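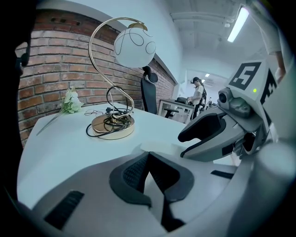
Words by Florian Frei
14 Jan 2026

My grandmother had a rule about the ceiling light, which was that it came on for two things: looking for a dropped pill and company she wanted to leave. The rest of the time her living room in Ovden ran on lamps. There was one by the radio, one by the good chair, and a tiny one on the windowsill that gave off about as much light as a baked potato. I loved that room. I thought it was the furniture.

Then I grew up and rented a string of apartments with one big light in the middle of every ceiling, and for years I just flipped the switch by the door like everybody else. I ate under it, I read under it, I had at least one breakup under it (I looked terrible, so did she). Every evening felt a little bit like waiting for a bus.

What changed things was a dead fixture. Last February the living room light quit with a sort of cough, and the electrician wanted $382 to open up the ceiling and find out why. I said I'd think about it. I thought about it for 10 months! In the meantime I needed to see my dinner, so I dragged the bedroom lamp out and put it on the bookcase, and that was the first night in that apartment I stayed in the living room past nine.

So I got interested. I went to Grastano, the secondhand place behind the train station in Surolholm, where the lamps live on a long shelf at the back and half of them have no shades. I went in for one and came out with 3. The owner let me plug in anything I liked, which is the only way to buy a lamp, because a shade that looks like cream in daylight can turn the color of old mustard when it's on.
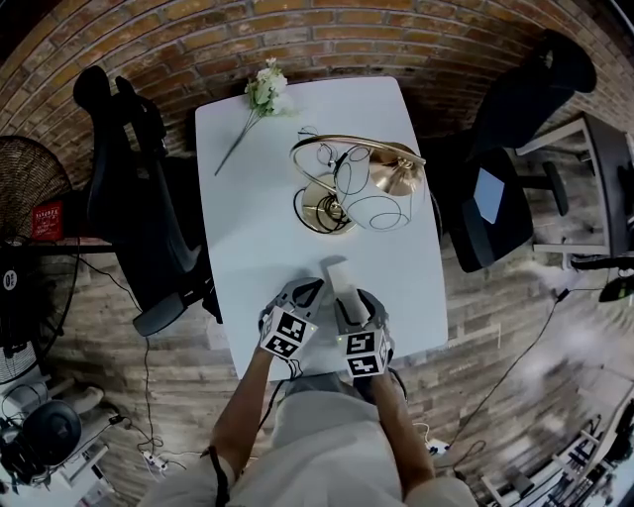 Table lamp, lying on its side, and an artificial flower stem.

My first mistake was height. I'd put everything up high, on shelves, on top of the fridge, thinking light should come down at you the way the sun does. Hicham Radwan set me straight on that. Hicham lit plays for most of his working life and now mostly grows tomatoes, and when he came over for supper he didn't say hello to me, he walked around moving my lamps. Down they went, to elbow height, one all the way to the floor behind the couch. "You light the face from where the table is," he told me, "and then you leave some of the room alone."

Leave some of the room alone! I'd been trying to get every corner. I had lamps pointed at the coat hooks. But a dark corner is restful, and my coats don't need the attention.
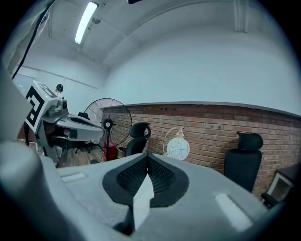 Photograph: Hicham Radwan

Bulbs are where I lost a whole weekend. I won't drag you through the packaging, except to say that the word "soft" on a box means nothing to me anymore and I now look for the low color number and the low wattage both. I bought two wrong sets before I got one right. The wrong ones are in the hallway closet, where I suppose they'll stay until I move.

And cords, good grief. A lamp is a lovely thing with a tail. I tried tape, I tried those sticky clips (they took the paint with them), and in the end I pushed the couch six inches toward the window and ran everything behind it. My sister says the room is crooked now. She may be right.

The part I hadn't expected is the nightly walk. With one switch by the door you don't do anything, the evening is on or off. With four lamps you have to go around. I start by the window while there's still a bit of gray outside, then the bookcase, then the one by my chair, and I do it backward at bedtime. It takes a minute. The cat comes with me.

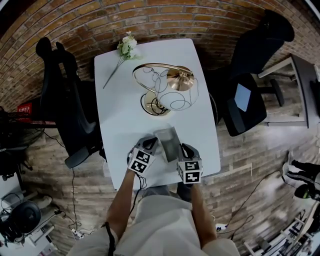 Florian Frei

I did try to convert my favorite café. Yeo is a small room with very good soup and a light overhead that could be used for surgery, and I made my case to the woman at the register one slow evening, at some length. She listened, she was nice about it, and she said people like to see what's in the soup. Fair enough. I still go for lunch, by the window.

My friends have been easier. One of them borrowed my floor lamp for a week to see if she was a lamp person and I haven't seen it since. Another wants me to come over and do his place, which I've told him will cost a supper and will involve me moving his couch.

If you want to try it, start tonight with whatever lamp you've already got. Put it lower than you think, turn off the big one, and give your eyes ten minutes before you decide you hate it. You'll probably want a second lamp by the end of the week. Grastano is closed for stocktaking until February, or I'd send you there.

The electrician called again last week, by the way. I told him I was still thinking.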